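Robotics Practice, Unit 3: Rules for the Bin Cell

This is the unit where the standards finally meet the floor, and I love teaching it! Read the Iltance cell rules before lab, all of them.

Speed near a bin wall stays under 300 mm/s until your path has been checked by a second person. Clamp the bins before the first run and check the clamps again after every crash stop. Hose and cable need slack at full wrist rotation, so try the worst pose first, slowly.

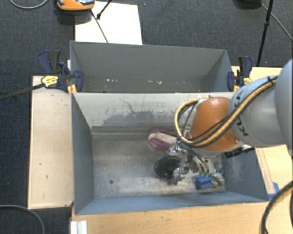
Bomarex asks why we don't just trust the force limit. Great question, and we'll spend October on it. Bring your risk sheet.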